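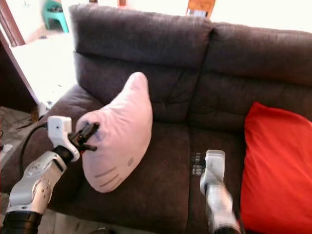 Issue 30, page 8

Skenley Room Air Cleaner: Review

The Skenley is a floor-standing air cleaner for bedrooms and small living rooms. It draws air in through slots at the base, passes it through a washable mesh screen and a pleated dust filter, and blows it out at the top. There is no scent tray, no ion setting and no phone app. We bought ours at full price from Jovley, the appliance store in Cletuvcombe, and ran it from 23rd April until the first week of August, which covered the whole of the local grass pollen season.

Setup

The filter ships inside the unit in a sealed plastic bag. The bag has to come off before first use, and the only mention of this is in the manual, under storage. The rear panel is held by two clips that are stiff when new. The power cord is long enough to reach an outlet behind a bed. It does not wind up or tuck away.

Noise

There are three fan speeds. The lowest is quiet enough to sleep next to, with a faint tick from the motor during the first minute. The middle speed is similar to a desk fan. The top speed is too loud for conversation or television, and we used it only with the room empty – usually after vacuuming or changing the sheets.
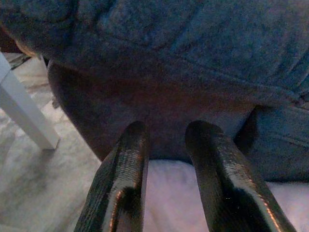
Dust and pollen

We wiped the same bookshelf once a week with a dark cloth. With the unit on its middle speed, the cloth picked up visibly less dust than it had in the weeks before. Morning sneezing eased for one of two people in the house and stayed the same for the other. An air cleaner does nothing for dust already settled in carpet or upholstery, so the vacuuming routine has to continue.

Running costs

The screen should be rinsed every 30 days. The maker rates the main filter at 8 months of daily use, and a replacement costs $3 less from Jovley than from Skenley direct. The filter light is a plain timer. It does not measure how dirty the filter is, and it resets if the unit is unplugged.

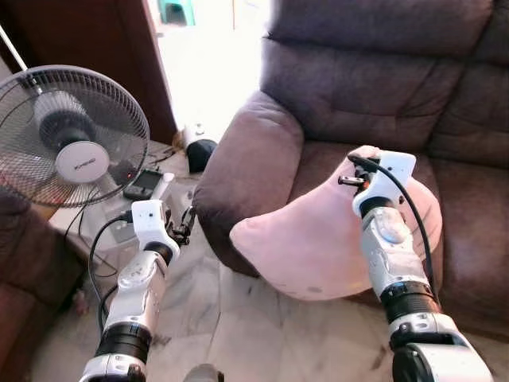

Pink cushion on a brown recliner sofa.

Verdict

At $200 the Skenley is priced fairly for a single closed room. It is a poor choice for open floor plans. The timer fault is a nuisance – write the filter date on a piece of tape and stick it inside the rear panel.

Recommended, for bedrooms only.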